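Sunora Shared Workroom: Frequently Asked Questions

Do I have to book a bench?
Yes. Bookings open in two-hour blocks. Hovering near one with a coffee has never counted.

Can I leave my project out overnight?
For up to 3 nights, with your name on it. After that it goes to the shelf by the door, where projects go to be adopted.

What may I put on the pale tabletops?
Nearly anything but solvent, hot glue or lunch. They are beige, and they remember.

Who do I ask about lost screws?
Floarea Dinu keeps a jar of 29. Yours is the one that doesn't fit.

Is there a fee?
$6 a visit. Senan Scanlon takes cards, cash and, once in July, a pie.

May I bring a guest?
One, if they sign in. Guests who reorganize the drawers will be asked to come back and explain where everything went. 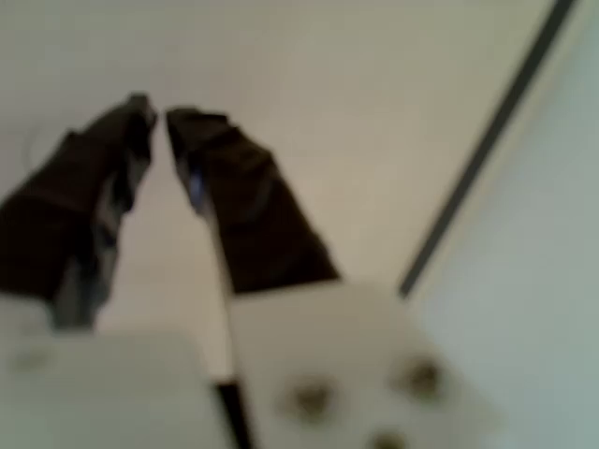 Dark fingers, white blocks, pale beige behind.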